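Stop making the bed

Every morning, 2 minutes of tugging and smoothing, and for what? You get back in at night and wreck it. My mum did hospital corners. I did them untill June, then stopped. Slept the same.

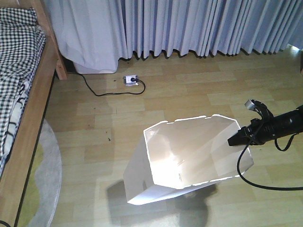 Checked blanket, unmade bed, sunlight on the floor. Photo: Zulmira Louro

Air the thing instead. Curtains, window, kettle. A bunched up blanket harms no one, and a flat one isnt a sign of good character whatever the Virdale catalogue wants you to think. 70 quid for a throw you take off every night! No thanks.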